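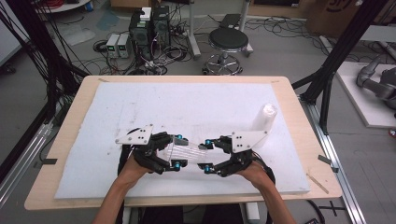

The board book about the night train is now at the third dummy stage, and the text is settled at 117 words across the full run of spreads. Radomir Nedeljković finished the last round of colour roughs in October and we have signed off all but one of them. The open question for most of this period has been the packaging. We had planned a card slipcase, but the printer's quote came in over budget, so we are now looking at a clear plastic sleeve in the same long, box-like shape as the one held over the table, which would let the cover show through on the shelf. Pelletier have asked for a decision before they book press time.

Text and pictures

The story has not changed since the last report. A small bear called Rutov gets on the wrong train, works his way through the carriages looking for his aunt, and finds her in the dining car. We cut the spread with the ticket inspector, as two of the nursery groups lost interest there, and gave the space to the sleeping compartment, where there is more for a child to find.

The picture still waiting for approval is the tunnel. It is nearly all dark blue and the first proof printed too heavy. Radomir has lightened the windows and redrawn the lamp. A new proof is due with the next batch.

Flaps and tabs

There are now five moving parts, down from seven. The pull tab that opens the carriage door works well. The turning wheel under the engine was stiff in the second dummy and has been moved further from the spine, with a larger thumb hole. The two flaps we dropped were small and tore easily.

Arben Nedeljković ran the wear test on the third dummy. Each tab was pulled 800 times. Four of the five parts came through with no damage. The blind in the sleeping compartment began to split at the fold after 500 pulls and will be made in the thicker board. This adds a little to the unit cost, which we can cover from the saving on the two flaps.

Reading sessions

We read the dummy to 40 children aged two to four at the Titosov Street nursery and the Videtti library. The carriage door was the favourite by a long way. Several of the younger ones wanted to go back to it before the story had finished, and the adults reading said they did not mind. The word "compartment" caused trouble, and we have changed it to "little room" in both places.

Parents at the library asked for somewhere to write a name inside the front cover. This has been added.

Budget

Spending on artwork is in line with the plan. Dummies have cost more than we allowed for, mainly owing to the extra one made after the wheel was moved. We have not drawn on the contingency and do not expect to unless the tunnel needs a third proof.

If the sleeve is chosen, the book will need a longer barcode panel on the back cover. Radomir has left room for it. We would also have to check the sleeve against the safety rules for under-threes, and Arben has asked Pelletier for the material sheets.

Next steps

Approve the tunnel picture.
Remake the blind in thicker board and repeat the pull test on that part only.
Choose between slipcase and sleeve.
Send final files to Pelletier.

We would be glad of your view on the packaging before the next payment is released, as the deposit to the printer depends on it.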